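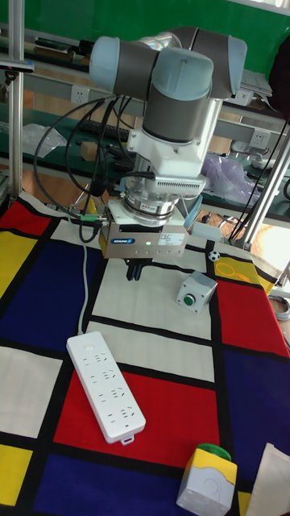
A small arm over the work table, with the power strip and both button boxes laid out.

Sharing a Workbench With a Robot Arm: House Rules That Hold Up

I have kept a workshop of one kind or another since 1992, and for most of that time the most complicated thing in it was a drill press. Then arms like this got small enough to stand on a table, and I had to learn a whole new set of manners. Plenty of you have written in to ask how a home or club shop ought to handle one, so I've put down the rules we use at the Lenetham shop, along with a few I picked up from the Moulin newsletter and have followed ever since (they are very sensible people over there, if a bit fond of laminated signs).

Please read the manual for your own machine first. It beats anything I say, and if you're using an arm in a workplace where people are paid to be, there are proper safety standards and you'll want someone qualified to do a written risk assessment. What follows is everyday good practice for people who already have that part squared away.

Know where your stop is before you start

Put the stop control where your hand falls on it without looking, and outside the space the arm can swing through. Try it at the start of every session. I mean really press it, with the arm moving slowly, and watch that everything quits. Then reset it the way the manual tells you.

Don't trust the color of a button! A stop that follows the usual convention is a red mushroom head on a yellow background. Green buttons come in all shapes, and a green mushroom is still a green button, so a visitor reaching for something in a hurry could easily grab the wrong one. If you have practice buttons or part-finished boxes on the table, tell every visitor which control is the real stop and have them point to it. It takes a minute and I've never had anyone mind.

Give cables some slack, then go looking for trouble

Cables on an arm have a hard life. They need enough slack to reach the far corners of the job, and yet any loop that hangs down can catch on a fixture, or on you. Run the whole program once at the slowest speed with nothing in the gripper and keep your eyes on the cables the entire way — never mind the pretty end of the arm. Look for a loop that pulls tight, a loop that rubs, and a connector that's being asked to bend. Refasten and run it again.

We write down where each tie goes. The Gatevik cable clips I bought in October are holding up nicely, but an ordinary hook-and-loop strap does the same job, and you can move it when you change your mind (which you will).

Plugs and sockets: practice dead

Putting a plug into a power strip is a lovely exercise for an arm. It wants good aim and a light push, and it shows up every sloppy measurement you made. It is also the exercise I'm strictest about. The rule at our shop is that the strip the arm works on is never connected to the supply. Follow its cord with your fingers all the way to the end and lay that end where everyone can see it. A switch in the off position doesn't count.

Set the force limit low and bring it up a little at a time. If the plug won't seat, stop and fix the angle. More push will only crack a socket or bend a pin, and metal gripper parts have no business near live contacts in any case.

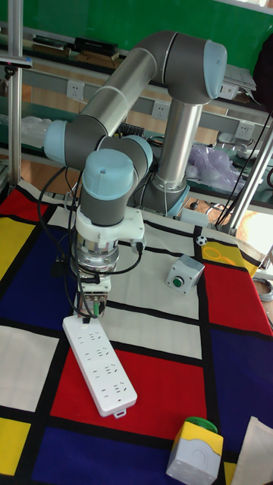

Keep hands out of the pinch points

People watch the fingers of the gripper and forget about the elbow. Any place where two parts of the arm fold toward each other can catch a hand, and so can the gap between the gripper and the table. Work out where those spots are with the machine off, and walk every new person through them. Sleeves up, hair back, rings in your pocket.

If something falls over during a run, leave it be. Stop the arm, wait until it's truly still, and only then reach in. "Collaborative" on the label doesn't make the plug in its grip any softer, and the risk depends on the tool and the job as much as on the arm.

Check your adapters

Homemade brackets deserve a good look before each session. Feel for wobble, look for fine cracks near the screws, and replace anything you wouldn't hang your own weekend on. We keep a spare of every bracket in drawer 63 of the old Mirneck cabinet, with the right screws taped to it. Do the tape part. You'll thank me when you're hunting for the last short one.

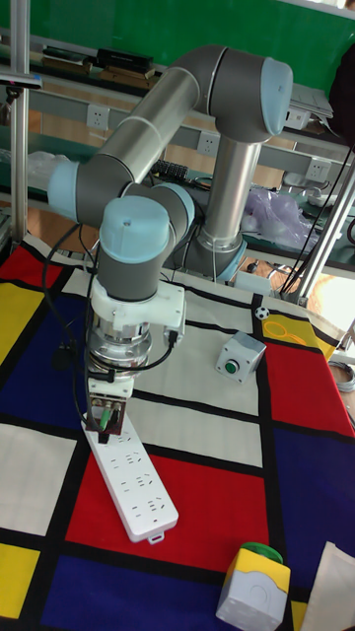
Plug to socket, with the gripper straight above the strip.

When you finish for the day, park the arm, take the part out of the gripper, shut down the way the maker says, and jot a line in the logbook about anything that sounded or felt different.

Last updated 8th August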